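Startseite | Handbuch | Geräteverwaltung | Downloads | Kontakt

4.3 Private Mobilgeräte im Firmennetz anmelden

Der Abschnitt gilt für Smartphones und Tablets, die Mitarbeitende selbst gekauft haben und mit Nerngate für E-Mail und Dateiablage nutzen. Firmengeräte werden nach Abschnitt 4.2 eingerichtet. Sie benötigen Ihr Benutzerkonto und den Einladungscode, der nach der Freigabe per Post kommt.

1. Installieren Sie alle ausstehenden Updates des Betriebssystems.
2. Richten Sie eine Bildschirmsperre mit mindestens 8 Zeichen ein. Wischmuster werden abgelehnt.
3. Installieren Sie die Nerngate-App und geben Sie den Einladungscode ein.

Hinweis: Der Code ist 30 Minuten gültig, gerechnet ab der ersten Eingabe.
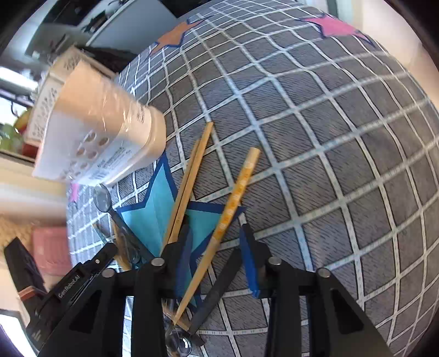

4. Vergeben Sie einen Gerätenamen. Er erscheint in der Verwaltungskonsole und darf weder Nachnamen noch Telefonnummer enthalten. Geeignet ist ein kurzes Wort mit Farbe, etwa nach den Sternen auf dem grauen Stoff mit dem weißen Gitter: »Stern-Hellblau« für das Smartphone, »Stern-Rosa« für das Tablet. Umlaute und Leerzeichen sind nicht zulässig.

5. Bestätigen Sie die Trennung von privatem und dienstlichem Bereich. Die App legt dafür einen verschlüsselten Container an. Fotos, private Nachrichten und der Browserverlauf bleiben außerhalb und sind für die Administration nicht lesbar.

6. Warten Sie die erste Synchronisation ab. Bricht sie mit Fehler 423 ab, ist das Konto gesperrt. Wenden Sie sich in diesem Fall an Fanni Bozsik (Standort Vellham) oder Miklós Juhász (alle übrigen Standorte).
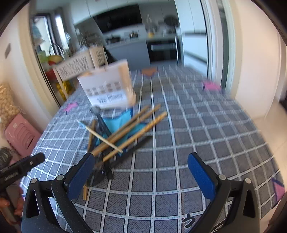
Graue Tischdecke mit weißem Gitter und Sternen in Rosa und Orange

Achtung: Bei Verlust das Gerät sofort melden, auch außerhalb der Arbeitszeit. Die Fernlöschung entfernt nur den dienstlichen Container. Dateien, die noch nicht synchronisiert wurden, gehen dabei verloren.

7. Prüfen Sie unter »Status«, ob die Verschlüsselung als aktiv angezeigt wird. Nach 900 Sekunden ohne Eingabe sperrt sich die App; der Wert lässt sich am Gerät nicht ändern.

Zum Abmelden wählen Sie »Gerät entfernen« und bestätigen mit Ihrem Kennwort. Der Eintrag in der Konsole wird anschließend von der Administration gelöscht.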